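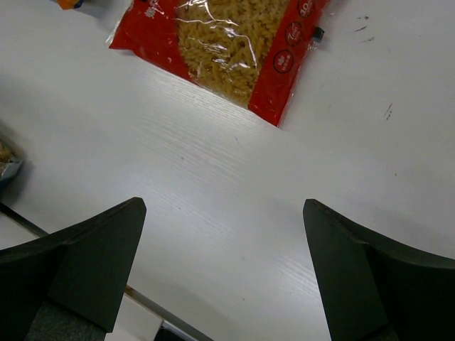

벨트빌 생활포장자료관
온라인 갤러리: 찬장 속의 포장, 건면과 건조식품 편

게시일 2025년 6월 13일
분류 소장자료 > 식품포장 > 건조식품

벨트빌 생활포장자료관은 가정에서 일상적으로 쓰이고 버려지는 포장재를 수집, 보존, 공개하는 기관이다. 이번 온라인 갤러리에는 식품포장 분야의 소장자료 가운데 건면과 곡물, 콩류 등 건조식품에 쓰인 포장 16점을 골라 실었다. 대부분은 슈퍼마켓 진열대에서 흔히 구할 수 있었던 제품이며, 일부는 지역 주민의 기증으로 들어왔다.

건조식품은 상온에서 오래 두고 먹는 식품이므로 포장 역시 긴 시간을 견디도록 만들어진다. 습기를 막는 일이 기본이고, 찬장에 세우거나 눕혀 두었을 때 내용물을 쉽게 알아볼 수 있어야 한다. 국수 한 봉지에도 이러한 요구에 대한 제조사와 디자이너의 판단이 담겨 있다. 본 갤러리는 포장의 재료와 구조, 인쇄 방식의 변화를 살펴보는 데 목적을 두었으며, 특정 제품의 품질이나 맛에 대한 평가는 다루지 않는다.

각 항목에는 자료명과 간단한 해설을 붙였다. 자료명은 자료관의 분류 원칙에 따라 형태와 용도를 중심으로 정하였다. 제조사를 확인할 수 없거나 표시 일부가 훼손된 자료는 상호를 기재하지 않았다.

제1부 창이 있는 봉지

투명창은 건면 포장에서 가장 널리 쓰이는 장치이다. 필름의 일부를 인쇄하지 않고 남겨 두면 구매자가 면의 모양과 빛깔을 직접 볼 수 있다. 창의 크기와 위치, 테두리의 곡선은 제품마다 다르다.

1. 나선형 쇼트 파스타 봉지
붉은 인쇄 필름과 투명창을 함께 쓴 봉지로, 주름진 노란색의 짧은 면이 창 안쪽을 촘촘히 채우고 있다. 창 가장자리는 곡선으로 처리되었으며 오른쪽의 붉은 면에는 원형 표시가 사선으로 배열되어 있다.

2. 긴 면 봉지
내용물의 길이에 맞추어 폭을 좁게 잡은 봉지이다. 세로로 길게 낸 창이 봉지 앞면의 중심을 이루고, 제품명은 상단에 가로로 인쇄되었다. 오랫동안 눕혀 보관되어 필름에 면의 자국이 남아 있다.

3. 리본형 면 봉지
둥글게 말린 면을 담는 봉지로, 잘 부서지는 내용물을 고려하여 바닥을 넓게 접었다. 창은 앞면 아래쪽에 낮게 자리한다. 수집 당시 바닥의 접힌 부분 한쪽이 벌어져 있었으며 현재도 그 상태를 유지하고 있다.

4. 수프용 잔면 봉지
작은 면이 담긴 소형 봉지이다. 창을 별도로 구획하지 않고 투명 필름 위에 녹색 단색으로 제품명과 조리 안내만 인쇄하였다. 같은 시기의 봉지 가운데 인쇄 면적이 가장 작은 편에 속한다.

제2부 종이와 판지

투명 필름이 보급된 뒤에도 종이 포장은 계속 쓰였다. 쌓기 쉽고 글을 많이 실을 수 있다는 점에서 판지 상자는 유통업체의 선호를 받았으며, 종이봉투는 무게를 달아 파는 상점에서 오래 남았다.

5. 긴 면 판지 상자
옆면에 작은 종이 덮개가 있어 면을 조금씩 꺼낼 수 있는 구조이다. 덮개의 접는 선이 닳아 있어 여러 차례 여닫은 것으로 추정된다. 뒷면에는 조리법 두 가지가 실려 있다.

6. 라자냐용 판면 상자
납작하고 넓은 상자로, 안쪽에 골판지 받침을 한 장 덧대었다. 받침은 기증 당시 분리된 상태였고 현재는 상자와 나란히 중성지 폴더에 보관한다.

7. 이마이 제지의 곡물용 종이봉투
이마이(Imai)에서 제작한 크라프트지 봉투이다. 바닥을 각지게 접어 곡물을 담으면 스스로 서도록 하였고, 상점 이름을 찍을 자리를 앞면에 비워 두었다. 사용하지 않은 상태로 입수되었다.

8. 렌틸콩 종이봉투
입구를 말아 끈으로 묶어 쓰던 봉투이다. 앞면의 도장은 잉크가 번져 일부만 읽을 수 있으며, 손으로 적은 무게 표시가 연필로 남아 있다.

9. 쌀가루 상자
안쪽에 파라핀지 주머니를 넣은 이중 포장이다. 주머니의 가장자리가 누렇게 변하였으나 접힌 순서는 온전하게 확인된다. 상자 윗면에는 점선으로 뜯는 위치를 표시하였다.

제3부 봉합과 개봉

포장의 끝단은 눈에 잘 띄지 않지만 제조 설비와 시기를 짐작하게 하는 중요한 부분이다. 열로 눌러 붙인 봉합부에는 기계의 무늬가 그대로 남는다. 가정에서 봉지를 연 흔적 또한 자료의 일부로 본다.

10. 톱니형 절단부가 있는 콩 봉지
상단 절단부가 고른 톱니 모양을 이룬다. 손으로 뜯기 시작하는 지점이 따로 표시되지 않아 사용자는 봉합부 어디에서나 개봉하였다. 이 자료는 왼쪽 모서리에서 비스듬히 찢겨 있다.

11. 접착 띠가 달린 파스타 봉지
개봉한 뒤 윗부분을 말아 고정하는 종이 띠가 뒷면에 붙어 있다. 띠의 접착력은 거의 남아 있지 않다. 봉합부 바로 아래에 개봉 순서를 나타낸 작은 그림이 인쇄되었다.

12. 지퍼형 보리 봉지
여닫을 수 있는 지퍼를 봉지 안쪽에 붙인 자료이다. 지퍼 아래로 낟알 가루가 얇게 끼어 있으며, 보존 처리 과정에서 제거하지 않기로 결정하였다.

13. 고무줄로 묶은 면 봉지
기증자의 찬장에서 쓰이던 모습대로 입수되었다. 원래의 고무줄은 경화되어 끊어졌으므로 별도의 작은 봉투에 담아 두었고, 봉지에 남은 눌린 선으로 묶은 위치를 알 수 있다.

제4부 표시와 문양

건조식품 포장의 앞면에는 제품명 외에도 조리 시간, 원료, 보관법에 관한 작은 표시가 모인다. 원형이나 띠 모양의 도안이 자주 쓰이며, 곡식 이삭과 잎사귀를 단순화한 문양도 여러 제조사에서 되풀이하여 나타난다.

14. 눈다노의 파스타 봉지
눈다노(Nundano)에서 만든 짧은 관 모양 면의 봉지이다. 조리 시간을 둥근 시계 도안으로 나타내었으며 파란색과 흰색만을 사용하였다. 뒷면의 삽화는 인쇄 판이 어긋나 윤곽선이 이중으로 보인다.

15. 이삭 문양 밀가루 봉투
밀 이삭 한 묶음을 가운데에 크게 배치한 봉투이다. 같은 문양의 크기만 달리한 봉투가 자료관에 한 점 더 있으며, 두 자료는 서로 다른 인쇄소에서 제작된 것으로 분류되어 있다.

16. 다국어 표시 병아리콩 봉지
여러 언어의 조리 안내를 뒷면에 좁은 단으로 나누어 실었다. 글자가 매우 작고 단 사이의 구분선이 없어 읽기 쉽지 않다. 보관법은 별도의 스티커로 덧붙였다.

수집과 보존에 관하여

자료관의 건조식품 포장 소장품은 현재 55점이며, 이 가운데 20점 이상은 클러케본(Clerkevon) 지역의 식료품점 한 곳이 문을 닫으면서 일괄 기증한 것이다. 기증 자료에는 판매용 진열 상자와 가격표가 함께 들어 있었고, 가격표는 본 갤러리에 포함하지 않았다.

식품이 든 상태로 입수된 포장은 먼저 격리 선반에 두고 해충의 유무를 확인한다. 이상이 없는 경우에도 내용물은 원칙적으로 비우며, 내용물이 포장의 형태를 유지하는 데 꼭 필요하다고 판단되는 자료에 한하여 그대로 둔다. 비운 봉지는 안쪽을 마른 붓으로 정리하고, 접힌 선을 새로 만들지 않도록 얇은 중성지를 넣어 눕혀 보관한다.

투명 필름은 시간이 지나면 뻣뻣해지거나 서로 들러붙는다. 인쇄면이 다른 필름에 직접 닿으면 잉크가 옮을 수 있으므로 한 장씩 분리한다. 붉은색과 노란색 잉크는 빛에 약하여 실물 전시 시간을 제한하고 있으며, 상시 공개는 온라인 갤러리로 대신한다. 판지 상자는 내부에 지지대를 넣어 세워 둔다.

열람 및 이용 안내

실물 열람은 사전 신청자에 한하여 자료관 2층 열람실에서 가능하다. 신청서에는 열람하려는 자료의 번호와 목적을 기재하여야 한다. 보존 처리 중인 자료는 열람이 제한될 수 있다. 열람실에서는 연필만 사용할 수 있고 음식물과 음료는 반입할 수 없다.

갤러리에 실린 해설은 출처를 밝히는 조건으로 교육 및 연구 목적의 인용을 허용한다. 상업적 이용은 자료관의 서면 허가를 받아야 하며, 포장에 인쇄된 상표와 도안의 권리는 각 권리자에게 있다.

건조식품 포장을 기증하고자 하는 개인이나 단체는 우편으로 보내기 전에 자료 담당 부서에 문의하기 바란다. 개봉한 봉지와 사용한 상자도 접수 대상에 포함된다. 구입한 장소와 시기, 보관하던 방식에 관한 간단한 메모를 함께 제출하면 등록에 도움이 된다. 심한 곰팡이나 기름 오염이 있는 자료는 접수하지 않는다.

다음 갤러리 「찬장 속의 포장, 차와 설탕 편」은 10월에 공개할 예정이다.

벨트빌 생활포장자료관 식품포장 자료실

관련 자료
유리병과 마개
상점용 저울과 종이봉투
가정의 보관 용기

목록으로 돌아가기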